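4.3 Checks before running a two-arm task

This section applies to the Isard two-arm table cell, with controller software from October or later. Complete section 4.2 (arm homing) first.

1. Press the stop button on the pendant and confirm that both arms report HOLD. If either arm does not, end the session and enter code 3191 in the fault log.

2. Clear the tabletop of tools, packaging and loose screws. Only items named in the task sheet may stay within reach of the arms.

3. Set the bowls out according to the task sheet. Leave at least 60 mm between neighboring rims.

4. Place the raised rack against its stops. It must not rock when pressed by hand.

5. Route arm cables down the side of the table frame. Move each wrist through its full range by hand and check that no cable pulls tight or catches a bowl.

CAUTION: Keep hands and sleeves outside the table border whenever the arms are powered – this includes HOLD.

6. Set the speed limit to 20 percent for the first run of any new layout.

7. Start the task from the pendant. The operator stands outside the barrier line and keeps the pendant in hand.
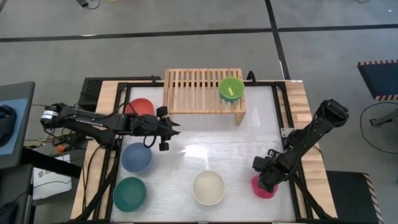 Figure 4-3. Two-arm cell with bowls and slatted rack; right gripper over the pink bowl.

Note: A gripper above a bowl can hide its contents from the operator. Do not lean in to look. Stop the task and retract the arm with the pendant.

8. After 2 complete cycles without a fault, the speed limit may be raised as described in section 4.5.

Note: Glossy tabletops reflect overhead lights. If the Tresex vision module reports glare, dim the lights and repeat the camera check.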